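In praise of the bag with a window

I have packed for the cottage at Skalby every summer for eight years, and for most of them I was a great believer in the plain dark holdall, into which everything went and out of which, after much rummaging and some bad language, about half of it came. These days I'd argue for a bright red bag with a clear panel and a mesh pocket on the side, and I'd argue for writing on it, too. People wince at pen on a good bag. I think it's lovely -- a bag with a scribble on it has been somewhere, and it's much easier to spot in a heap by the door at six in the morning, when the kettle is already packed.
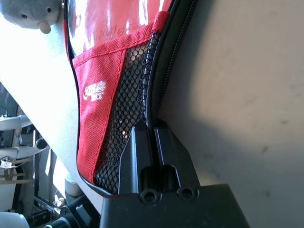 What about the zip?

Buy the bag for its zip, then, and forgive it almost anything else.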